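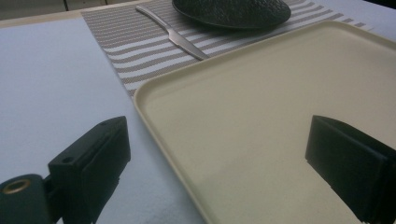
Ngọc Đinh said the change would matter most at breakfast, when the dining room at the Hinetti residence on Peixoto Street has long been at its most crowded, and that the residents' council had been asking for a later serving time since September.

The Nurura Housing Association confirmed on Sunday, February 2, 2025, that it will extend meal hours at its two senior residences and end the fixed seating plan that has been in place since the buildings opened. The new schedule takes effect with the next monthly menu. Breakfast will be served until 10:30 a.m. on all days, and the evening meal will begin half an hour later than at present.

Under the existing rules, residents are assigned a table and a sitting when they move in. A request to change either one must be made in writing and is reviewed by the building office at the end of each quarter. The association said that these rules were drawn up when both kitchens operated with a smaller staff and a single serving counter, and that they no longer match the way residents use the dining rooms.

Residents will now be free to sit where they wish and to arrive at any point during meal hours. Those who prefer to keep a regular table may do so by leaving their name with the dining room desk. Reserved tables will be held for 20 minutes after the start of service and then released.

The association reached its decision after a review of dining records and a written survey of residents and their families. The review covered 2,745 meals served at the Hinetti and Gratex residences. It found that many residents in the second breakfast sitting were arriving well before their assigned time and waiting in the hallway, while tables from the first sitting stood open. Comments returned with the survey also pointed to difficulties for residents with early medical appointments, who have had to ask for a packed meal the day before.

Meals brought to residents' rooms will continue without change for those recovering from illness or surgery. The building nurse may approve room service for up to 3 days at a time, after which the request must be renewed. The association stressed that there will be no added charge for this service and that the monthly meal fee will remain at its current level through the end of the lease year.

Some concerns were raised during the review. Several family members asked whether residents who are new to the buildings, or who have trouble hearing, might find themselves eating alone once assigned seating ends. In response, the association will set aside one large table in each dining room for anyone who wishes to join others. Staff will offer to introduce new residents there during their first two weeks. A quieter section, away from the kitchen doors, will be marked at the Gratex residence, where the dining room opens directly onto the main lobby.

Kitchen staffing will be adjusted to cover the longer hours. The association has approved two part-time positions, one at each building, and expects to fill them from among current employees who have asked for more hours. Shift times for existing cooks and servers will be posted at least 14 days in advance. Employees with questions about the new shifts are asked to speak with their supervisor before the schedule is made final.

Guests will still be welcome at all meals. Residents are asked to notify the dining room desk by noon for an evening guest and by the previous evening for breakfast. Guest meal tickets already purchased will be honored under the new schedule and do not need to be exchanged. Holiday meals will continue to have set seating times, which will be announced separately.

Printed copies of the new hours will be placed in residents' mailboxes and posted beside the elevators. Large-print copies are available at the front desk of each building. Written comments on the schedule may be left in the box outside either dining room and will be taken up at the next meeting of the residents' council.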